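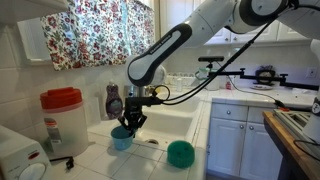 *Parallel gripper at a light blue plastic cup, tiled counter beside the sink.*

# Trostari 2 Parallel Gripper

The Trostari 2 is an electric two-finger gripper from Arell for light arms working in kitchens, pantries and similar rooms. It handles cups, bottles, sponges and lidded containers without a tool change. Finger angle and tip shape are set up for approach from above, with one finger going inside an open rim and the other staying outside.

## What is in the box

- Gripper body with two angular fingers, black
- Wrist flange and 7 screws
- Power and signal cable
- Spare tip pads (2)
- Printed setup sheet

The arm is not included. Camera and clamp post are sold separately under the Sillent name.

## Working notes

Rim grasps on thin plastic cups should be run at the lowest force setting. Higher settings will bend the wall and the cup may tip when the fingers open. For a sponge or other soft item, close to a set width and ignore the force reading.

Glazed tile is a hard surface. Set the floor height at the tile face and check it again at the grout lines if the counter is old - a lip of even 2 mm will stop a low approach. Keep the fingers clear of the faucet on the way in and out. The default path assumes an open counter and does not know where the faucet is.

Cables can run outside the arm. Leave enough slack at the wrist for a full turn in both directions, and keep the run away from drawer and door knobs.

The gripper is splash resistant at the fingers only. Do not lower the body into a filled basin.

## Service

Tip pads are wear parts. Inspect them every 1,000 cycles and replace them when the ribbing is no longer visible. Clean with a damp cloth and dish soap. Solvents will harden the pads.

Firmware 57 or later is needed for the width-only mode. Units shipped before August have to be updated over the cable. The Kiều tip set fits this model with no adapter.

Page revised 15/03/2020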